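Equipment plan for the Skaltincombe group

The order for the second two-arm robot goes to Dabbas in May. We have put 800 dollars aside for spare gripper fingers and cables. Bottle work on the white table stays in the plan.

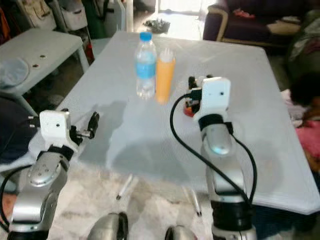
Block work

Wooden blocks cost us 344 dollars, paid already. Pleltcombe will share the delivery fee.

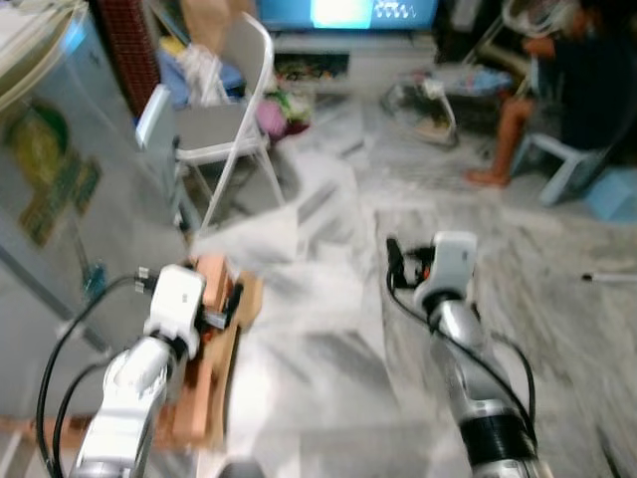

Can the spare parts money be used for software?
Only 50 dollars of it. The rest must stay for parts until the robot is delivered.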